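Review: the Zastia directory for hiring wedding and event musicians

I play the accordion and the fiddle, mostly at weddings and birthday dinners, and for one year I have paid for a profile on Zastia. Some colleagues asked me if it is worth the money, so I write my experience in one place. I also tried Prukeo for a shorter time, and I compare the two where I can.
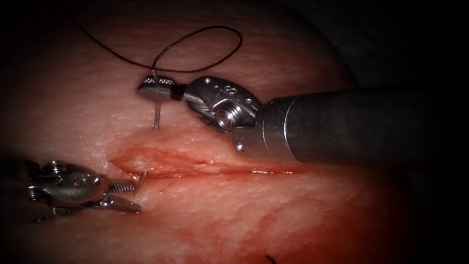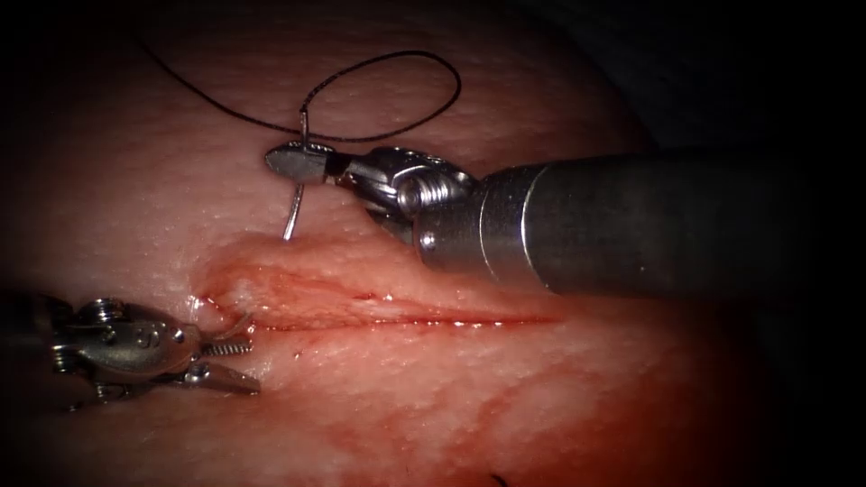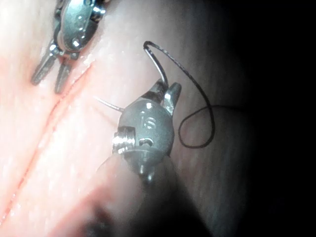 Making the profile took me one evening. You give your instruments, the kinds of events you accept, how far you travel, and up to 8 sound clips. The clips are played in the order you upload them and you can't move them later. I put a slow waltz first, which was a mistake. People who look for wedding music want to hear something lively in the first seconds. I had to delete everything and upload again.

The search is the best part. A customer writes the town and the kind of event, and gets a list which is not too long. When I looked in August, the site showed 3,793 performers in total, but for accordion near Sandport there were only 5, and I was one of them. For a singer or a DJ the situation is surely harder. My friend Gleice Macedo sings bossa nova and she had to go to the second page to find herself.

Requests come by e-mail and also inside the site. I prefer the e-mail, because the message box on the site forgets your text if you leave it open too long. Twice I lost a long answer to a bride. Now I write in a normal text program and copy it. Prukeo doesn't have this problem, but there the customer sees only a price and a photo before writing, and many of the requests I got were from people who wanted a full band for the price of one person.

About the quality of the requests: on Zastia they are mostly serious. They contain the hour, the place and often the name of the first dance. I played at a harbor restaurant, at two weddings in barns, and at a retirement party for a school principal who asked for the same polka three times. The restaurant, Kiiskinen, has since called me directly, and Zastia does not ask for a commission on such repeat bookings. I checked this in the terms before I said yes.

What I like less is the calendar. You can mark a day as busy, but not half of a day. If I play a lunch that finishes at three, I am still free for the evening, and the calendar can't show it. I wrote to support about this. The answer came from Ülle Kairys, who was polite and quick, and she said they know about it. Nothing has changed so far.

The reviews by customers are short and can't be edited after they are published. One customer wrote that I play the "harmonica". It is still there.

The paid profile puts you higher in the list and lets you add a video. My profile was opened 2,933 times in the year, if I can believe the counter, and only a small part of those visitors wrote to me. The free profile has just one clip and no video. For a new musician I would recommend to start with the free one, wait for the first requests, and pay before the spring, when couples are booking the summer.

I have renewed for another year. On Prukeo I keep the free page and answer when I have time.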